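Up at five again, before the heat, and I don't even mind! August mornings are the best part of living in Memthorpe. I walked up to the allotment with the big bag and picked blackberries until my fingers were purple, then weighed them at home: 175 grams from one scrappy bush — the most so far.

The plums are nearly there too. Same tree that gave me 13 last summer, all of them wormy, and now the branches are bending. I want to try the Delić jam recipe, the one with hardly any sugar and a whole lemon.
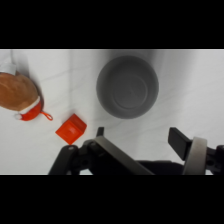
Gray bowl, ready for fruit.

Stopped at Javar on the way back for jar lids, 99 cents a pack, and bought way too many. Then a long hour reading on the step with my feet in the sun. Tomorrow beans, and I have to tie up the tomatoes before they flop over completely. Also find the funnel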